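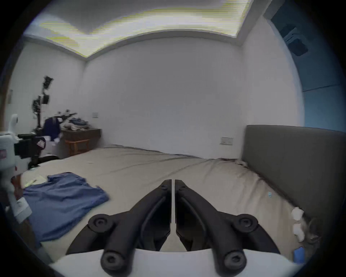 Hapeta hand-held gripper: the slipping left finger, and what to do about it

Updated 10/01/2021

Hi all, Njål Haugland here. I look after the Hapeta at Brostham, so if yours has been acting up, I'm the one reading your emails (and thank you, keep them coming!). I usually use this page to go on about how nice it is to fold shirts with. Today I need to talk about a fault first, and then you can have the regular stuff further down.

What goes wrong

On some grippers the left finger closes a little later than the right one. You squeeze the trigger, the right finger is home, and the left one drags behind and then snaps over the last bit. With a hard object you may never notice. With cloth you'll notice right away, because the late finger pushes the fabric into the gap and pinches a fold you didn't want. It can pinch skin too, and that's the part I care about most. We've had 8 reports so far, one of them with a sore thumb and a blood blister.

The cause is a screw. The pivot at the base of the left finger was tightened before the thread glue had set, so it backs out a bit with every squeeze, and after a few long days of folding the whole arm has play in it. My colleague Åsmund Midtbø took 51 grippers off the shelf and ran them all on the bench, and the loose ones came from a single batch. Look at the serial number inside the battery door. If it starts with NU, you have one of those.

If yours is an NU

Stop using it with the trigger locked. Please. The lock holds the spring loaded, and a loose finger can jump when you let go.

Switch it off, take the battery out and wiggle the left finger side to side. A hair of movement is fine. If it clicks, put it back in the box and write to us, and we'll send a swap with the return postage paid. If it doesn't click you can carry on, but check it again after every 30 minutes of work until your screw kit arrives. The kit is free, it has four new screws and a little tube of thread glue in it, and the job takes one hex key and a cup of coffee. Leave the glue overnight! I know it feels dry after dinner. It isn't. 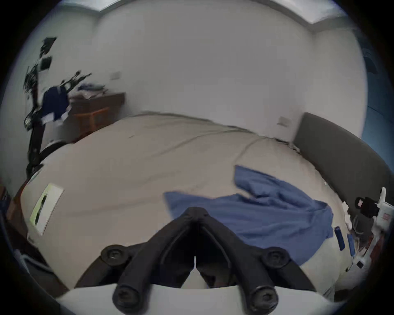 Can I just tighten the old screw and keep going?
It will hold for an afternoon, maybe two, and then it works loose again. The old glue crumbles once it has moved, so turning the screw only hides the play for a while. Wait for the kit.

What about recordings I've already made?

I got this one from a few of you who use the Hapeta to teach folding to a robot arm. A late finger shows up in the log as a small step in the width reading just before it closes. If you load your files in Nutau, turn on the finger plot and look at the last part of each grasp. A smooth curve is good. If there's a step, I'd leave that take out, or the arm will learn the same hiccup and crumple every collar it meets. I lost a full morning of shirts that way myself.

Working with cloth

Lay the garment out on something wide and soft. A made bed is great, since the sheet gives a little and you can slide the lower fingertip under the hem. Pick up single layers where you can, and keep your free hand well back of the tips.
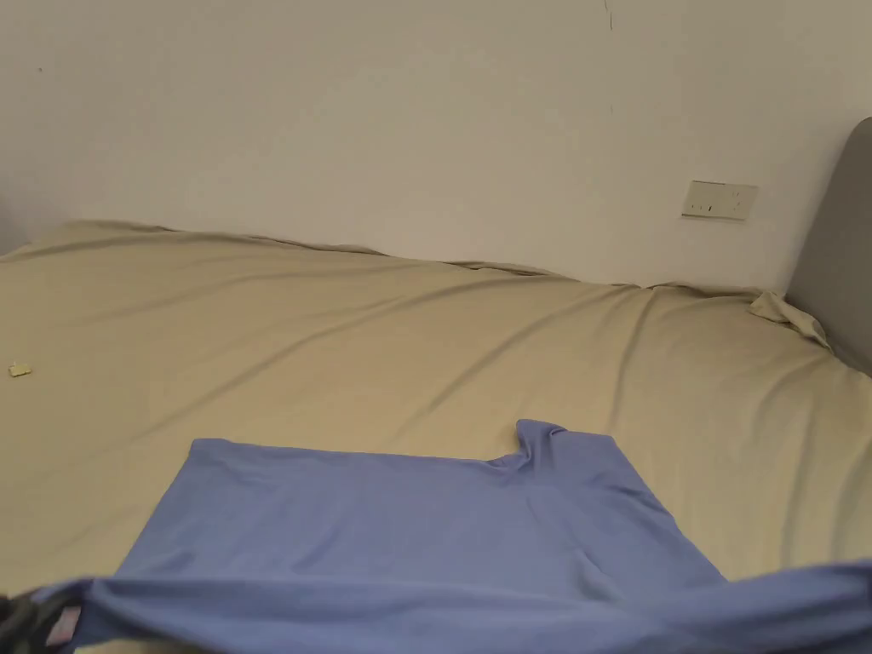
Blue top laid out on the bed, near edge lifted.

The regular stuff

The Hapeta comes with the gripper, a battery, a charger and a wrist strap. Black fingers, white housing. Spare fingertips are sold in pairs, and the Mornex soft pads fit straight on (peel the film off first, I've had calls). Grippers shipped from October on have the new screws already, and every one gets the wiggle test before it's packed.

To ask for a kit or a swap, use the contact form and put your serial number in the subject line. I reply within 4 working days, usually sooner if you send a short clip of the finger closing.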